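**Incidencia 236 – Plato rosa Dollden: cerco y manchas en la mesa blanca**
Estado: abierta
Área: sala Clomov

El cliente dice que el plato «destiñe». Lo dudo. El plástico no suele desteñir así como así, y el aviso llega sin decir con qué se fregó ni cuánto tiempo estuvo puesto. El plato es salmón, redondo, de borde alto y fondo llano. La mesa es blanca y en ella se nota todo.
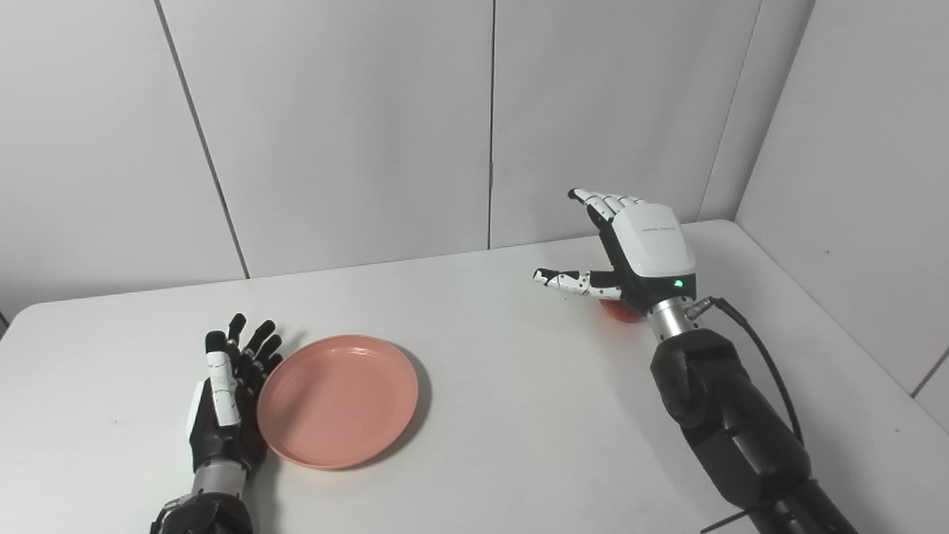

*Lectura: 1 minuto*

**Prueba 1.** Plato vacío sobre la mesa, 22 minutos. Al levantarlo, ningún cerco rosa. La sombra gris que deja a la derecha se va con el plato, como era de esperar, y sospecho que media queja sale de ahí.

**Prueba 2.** Paño blanco con agua y 8 gotas de jabón Flelness, frotando el borde. El paño salió limpio. El folleto de Cao promete «protección total del color», frase que no significa nada y que no he podido comprobar.

**Prueba 3.** Con fruta. El cliente insiste en que la mancha aparece al servir granada, así que granada, entera y sin abrir. Si el problema es el zumo, la culpa no es del plato. 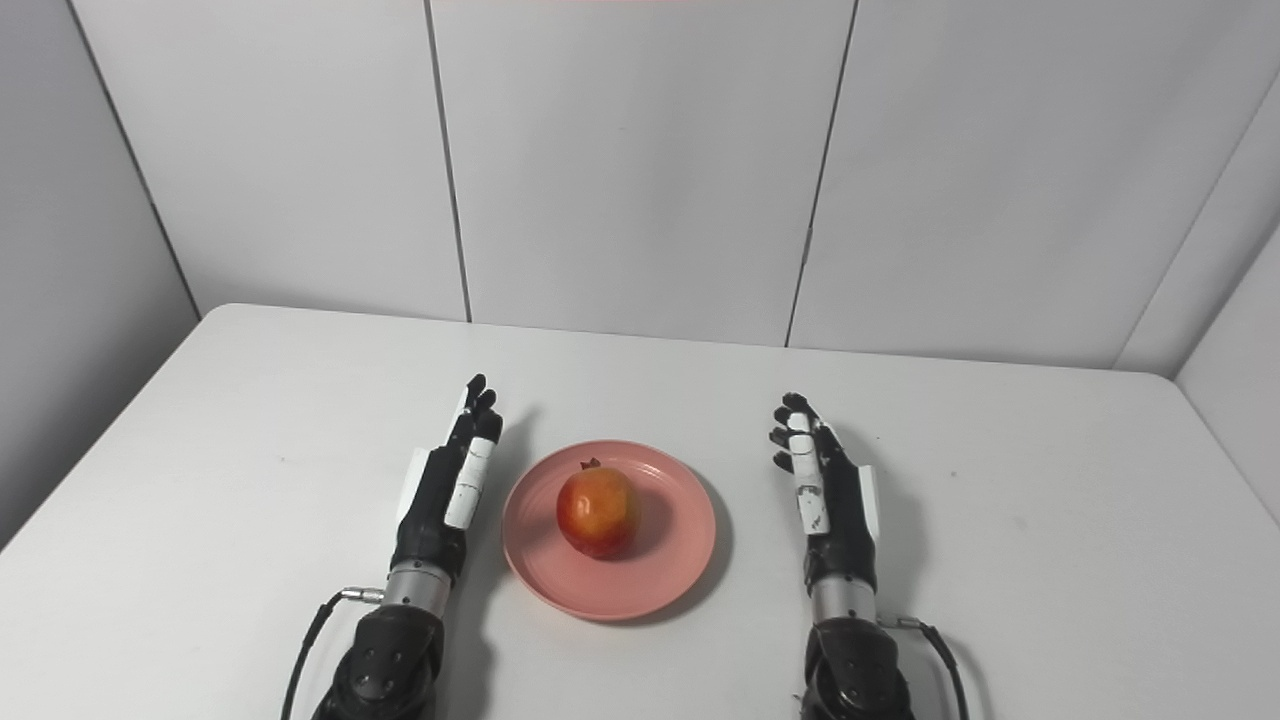

*Prueba 3: granada entera en el plato, algo a la izquierda del centro.*

Resultado: nada tras 80 minutos. Lo que sí hay en el tablero son marcas grisáceas, tenues. Rosas no son. Podrían ser roce o restos de limpiador – no me atrevo a decir más.

**Pendiente**
- Repetir con la granada abierta.
- Pedir al cliente una foto de la mancha original, que sigue sin llegar.
- Pasar goma blanca por las marcas grises.

No autorizo el cambio del plato mientras falte la foto.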